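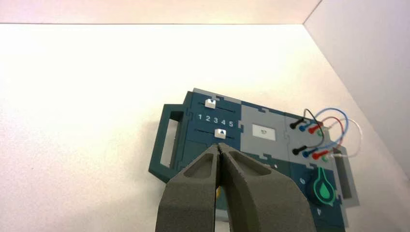
*Gripper at the lower slider of the practice panel, seen from the wrist camera.*

# Teaching by hand: your questions answered

Welcome to the Lolach teaching bench! Adjoa Agbenyega and Seul-gi Ma put these answers together for everyone who has booked a slot, and for the curious ones who haven't yet. Please book one, it's great fun.

**Do I need to know how to code?**

Not a line. You move the robot through the job yourself and it records what you did. If you can thread a needle or park a car, you have more than enough skill to start.

**What's the difference between "by hand" and "remote"?**

By hand means you hold the arm and guide it. Remote means you sit at the desk with the hand controller and the arm follows you. We start people on remote, as your own hands stay out of the wrist camera's view and the recordings come out cleaner.

**Why a panel with sliders and plugs?**

Because it packs so many different movements into one small thing! A slider wants a gentle push in a straight line, a plug needs a proper grip, and the cables flop about however they like. We've been using it since June and still find new ways to get it wrong.

**Which task will I do first?**

The lower slider. Bring the fingertips in close, make contact, then move the knob along to the number on your task card. Go slowly for the last bit - the wrist camera helps a lot here, so watch that view as well as the arm.

**How many demonstrations do you need?**

More than you'd think. Our slider set has 1,002 good runs so far and we're aiming for 3,000. Most people manage almost 70 in a session once they find their rhythm.

**What if I miss, or bump something?**

Carry on and finish the run if you can. A miss followed by a tidy recovery is really useful, and Seul-gi keeps those in a set of their own (126 at the last tally). If the arm is pushing hard against the panel or the table, let go of the trigger and it will hold still.

**Does everyone have to do it the same way?**

Please don't! Clifford Robichaud comes at the knob from the side, Murray Sawatzky from straight above, and both sets are in. Just pick one way and stick with it for the whole run.

**Can I bring someone along?**

Yes, one guest per slot. Under-16s can drive too with an adult beside them.

**When is the bench open?**

Wednesday evenings from six. Ask for Adjoa at the front desk and she'll get you set up.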